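Home Guides Downloads Help Contact

Prollura Set-Up Guide
Section 4: Following bills and writing to your legislators
By Johannes Ndlovu
March 2021

Okay, so by now you've got Prollura installed and you've made yourself an account (if you haven't, go back to Section 2, I'll wait). This is the section I've been looking forward to writing, as it's the part I use every single morning with my coffee. We're going to tell the program what you care about, get it watching the statehouse for you, and then send a first comment to somebody who gets to vote on things.

I came to this from Prorkura, the older program, and before that from a stack of printed calendars with highlighter all over them. If you're coming from Prorkura too, your saved bills will carry over but your notes won't. Copy them out first! There's a piece on that near the end.

4.1 Set your districts

You'll need your full street address, including the apartment number if your building happens to sit on a district line. Mine does, and I got the wrong senator for a month.

1. Open Prollura and click Places in the left-hand column.
2. Click Add a Place and type your address. Use the address where you're registered to vote.
3. Wait for the green check mark. It can take a minute on a slow connection.
4. You'll see a list with your state house district, your state senate district, your county and your city or township. Compare it with your voter registration card.
5. If it all matches, click Save. If something's off, click Fix This and pick the right district from the drop-down.

NOTE: A P.O. box won't work. The program will take it, and it'll even give you a check mark, but what you get is the district the post office is in.

You can add more than one place. I've got my home and I've got my mother's house over in Vorgate, so I can tell her what her county commission is up to before she tells me (she still usually wins). Only one place can be your Home Place, though, and that's the one printed at the bottom of your comments.

4.2 Choose what to follow

There are two ways of following things, by bill and by topic, and I'd start with bills. Topics are great but they'll bury you. The first time I switched on Elections as a topic I came back from lunch to 293 alerts, and most of them were somebody renaming a form.

To follow a bill:

1. Click Bills, then Find.
2. Type the bill number with no spaces or periods. HB and SB both work in capitals or small letters.
3. Check the session year next to the title. Bill numbers get used over again every session, and it is very easy to end up following a road-naming bill from years back.
4. Click Follow.
5. Pick your alerts. There are five choices: Introduced, Hearing Set, Amended, Floor Vote and Signed or Vetoed.

I leave Hearing Set and Amended on for everything. Hearing Set is the one that matters most if you want to say something in person – in my state the notice can be very short. Amended matters too, as a bill you liked on Monday can come back with a whole new middle. Floor Vote I only turn on for the ones that keep me up at night.

To follow a topic:

1. Click Topics, then Browse.
2. Click the plus sign beside the topic.
3. Click Narrow. Please don't skip Narrow!
4. Choose a chamber, a committee, or both.
5. Type up to four words that have to appear in the bill summary.
6. Click Follow, then choose Daily Digest.

CAUTION: If you choose As It Happens for a topic, you'll get a message each time any bill under it changes in any way. On deadline days that's all day long. To make it stop, go to Alerts and click Pause All, then sort it out in peace.

4.3 Reading a bill page

I want to slow down here for a second, as the bill page has a lot on it and I misread mine for weeks.

The colored bar across the top shows how far along the bill is. Gray is in committee, blue is on the floor, and yellow means it has crossed over to the other chamber. A bar that's been gray for a long time usually means a bill that isn't going anywhere, but I've seen one sit through the whole spring and then move in an afternoon, so keep your alert on if you care about it.

Under the bar is the summary. The summary describes the bill as introduced. It doesn't always get updated when the bill is amended, and that caught me out badly at a town meeting where I stood up and complained about a part that had been taken out. For the current wording, click Text and then Latest Version. New words are underlined and removed words have a line through them.

On the right is the sponsor list. The first name is the main sponsor and everyone after that signed on. You can click any name to see what else they've put in this session, and I'd recommend it. You learn a lot about a person that way, on both sides of the aisle.

NOTE: The Odds figure at the bottom of the page is a guess made from how similar bills have done. I've turned mine off (Settings, Display, Show Odds). It made me lazy about writing in on anything with a low number.

4.4 Write and send a comment

Now the good part. You can write to your own legislators or to a whole committee, and the steps are the same up to number 4.

1. Open the bill and click Comment.
2. Choose Support, Oppose or Just Commenting.
3. Write your comment in the box. You've got 2,000 characters, and spaces count.
4. Choose who it goes to. My Legislators sends it to the people who represent your Home Place. Committee sends it to the clerk for the committee that has the bill now.
5. Click Preview and read it out loud. Really, out loud.
6. Check that your name and address are at the bottom.
7. Click Send. You'll get a receipt by email.

CAUTION: Anything sent to a committee is usually public record. Your name will be on it and so will your address. There's a box called City Only that leaves out the street, and my clerk accepts it, but some don't. Call and ask before you send if that worries you.

CAUTION: There's no unsend. If you find a mistake, send a second comment that starts with the word Correction and the bill number.

A few things I've picked up about the writing itself. Put the bill number and your position in the first line, as whoever opens the mail may be sorting it into piles. Say where you live. Then tell one story that's yours – what this would do to your job, your kid's school, your clinic, your drive to the polls. I used to paste in long quotes from columns I agreed with and I never got a thing back. The first time I wrote five plain sentences about waiting in line to vote with my mother, I got a phone call from a staffer who wanted to know which precinct.

And be decent about it. The person reading is often the youngest one in the office. 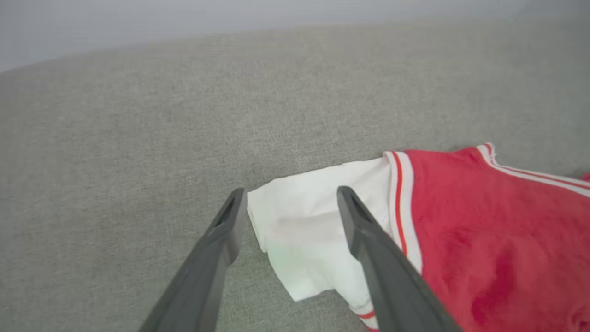 Save every comment you send, too. Prollura keeps a copy under Sent, but it clears that folder at the end of the session, and in my state that came in June, when I wasn't paying attention. To keep your own copies:

1. Click Sent.
2. Click Select All.
3. Click Export and choose Plain Text.
4. Save the file somewhere you'll find it again.

4.5 Bringing things over from Prorkura

Skip this if you never used the old program.

1. In Prorkura, open File and click Export List. One file holds up to 2,000 lines, so if your list is longer than that you'll get a second file.
2. In Prollura, click Bills, then Import.
3. Choose the file and click Open.
4. Look through the yellow lines. Those are bills from old sessions, and you can delete them all at once with Clear Old.
5. Turn your alerts back on. They come in switched off.

I had 41 bills left after clearing out the old ones, and I ended up dropping half of those too. It felt good! A short list you read is better than a long one you scroll past.

NOTE: If the import stops partway, close Prorkura completely and try again. The two programs fight over the file if they're both open.

4.6 If something isn't working

No alerts at all: check your spam folder first, then check that Pause All isn't still on. (It was me. It was on for nine days.)

Wrong legislator on your comment: you've got the wrong Home Place. Go to Places, click the little house next to the right address, and click Save.

"Committee not found": the bill is between committees. Wait a day and try again, or send to My Legislators for now.

Hearing time looks wrong: Prollura shows times in your computer's time zone, so if you're traveling it'll be off. Always check the hearing time against the legislature's own calendar before you get in the car.

Comment box won't take any more typing: you've hit the limit. Cut your opening paragraph, that's nearly always the one you don't need.

For county and city meetings you'll want the Mtshali add-on, and setting that up is Section 5. Have your county's website open in another window before you start, as you'll be copying the meeting page address from it.

Back to top | Contact Prollura Help | © 2021 Prollura. All rights reserved.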